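Dukis to Add Two-Arm Work Cells at Rernthorpe Packing Site

RERNTHORPE — Dukis announced on Friday that it will bring robot arms into the small-parts packing hall at its Rernthorpe site, starting in April. The first 2 cells will handle bottles and low containers that staff now sort by hand. All 214 employees at the site will keep their positions and current rates of pay.

The cells were planned with the engineering firm De Haan. Each has a pair of arms mounted at a single long table, and every task is tried out in simulation before it reaches the floor.
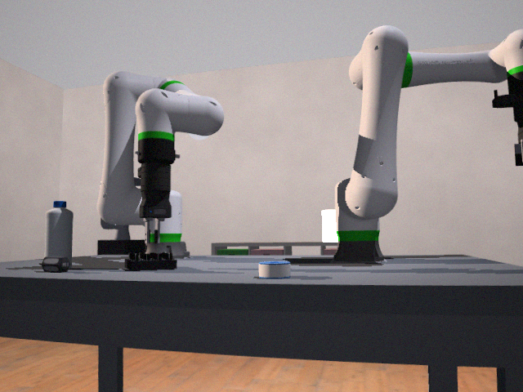
Packing staff have taken part in the planning from the start and may ask for changes to the order of work, the reach of the arms or the height of the table. Employees who move to the cells will receive 4 weeks of paid training in setup, daily checks and safe stopping. Hand packing will continue for mixed and fragile orders.

"Our people have lifted and turned the same items for entire shifts, and they told us plainly what that does to the wrists and shoulders," said Frans Van Wijk, site director at Rernthorpe. "They will now run the cells and decide when a job goes back to hand work."

Shift times will not change. Job descriptions will be updated in the Flullitz staff system before training begins, and employees will be able to review them with their supervisors.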